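Equipment planning for a table-clearing arm: project report
Zelldale College, Engineering Projects, Group 3

1. What we were asked to do

Our brief was to plan and price a small robot workstation for the teaching lab at Zelldale, using one arm to begin with and leaving room for a second. The workstation is meant for second-year projects on picking up and putting away household things. We were not asked to design the arm. We had to decide what to buy, in what order, and what the department should expect to spend on keeping it going.

The work ran from November to the end of the spring term. We had the use of one arm for trials, and most of what follows comes from those trials and from the price lists we collected.

2. Choosing the arm

We compared two suppliers, Gramham and Feyisa. Gramham sells a complete kit with the arm, power supply, gripper and wrist camera in one box. Feyisa sells the parts separately, which came out cheaper on paper. When we added the cables, the mounting plate and a spare set of fingers, most of the difference had gone.

Delivery mattered more than we expected. Gramham quoted 10 working days. Feyisa could send the arm quickly but had no date for the gripper. A project group has one term, and an arm without a gripper is no use to it, so we recommend the Gramham kit for the first station. The second station could be bought from either, as long as the same fingers fit both.

3. The table and the objects

Our first draft of the budget had one line for "test objects" and a very small sum against it. This was a mistake. The objects decide what the students can try, and they also get lost, cracked or taken home. We now list them under three headings: tableware, things that hold tableware, and food.

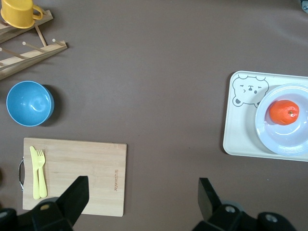 For tableware we chose children's play-kitchen pieces over real crockery. They are light, they don't break when dropped, and a full replacement set costs less than one pair of gripper fingers. They come in plain strong colours, and that helps when a group is checking its recordings. The drawback is that thin pieces such as forks and knives lie almost flat on a surface and are hard to grip. Anyone planning lessons should start with cups and bowls and leave cutlery for later.

Real fruit was tried next to plastic fruit. Real fruit is cheap but has to be bought again every week, and it needs a line in the running costs. We suggest keeping a small amount for this — students liked working with it, and the skin behaves differently from plastic under the fingers.

The table top should be plain and matt. We looked at a white laboratory bench first and found the reflections from the ceiling lights a nuisance.

4. Storage and computing

Recordings from the wrist camera take up more room than anything else we planned for. We priced storage from Nener as an outside service and compared it with drives kept in the lab. The drives are the better choice for the first year. They cost more at the start, but there is no monthly bill, and the department's rules on outside services would have held up the order.

One desktop computer per station is enough. It does not need to be new. We tested with a machine from the old computer room and had no trouble recording, although training on it was slow and had to be left overnight.

5. Order of buying

The arm kit, table and drives should be ordered together, early in the autumn. Objects can wait until the arm has been fixed to the table and the reach has been measured. We bought ours first, and one tray was too big for the space we had left for it.

Spare fingers should go in with the first order. The pads wear, and the supplier's minimum charge for post makes a small order later on poor value.

6. Still to be settled

We have no firm price for the guard rail, as the safety office has not yet said what height it wants. The warranty on the Gramham kit lasts 48 weeks, so it ends before a full year of teaching is over. We have asked whether it can be extended and are waiting for a reply.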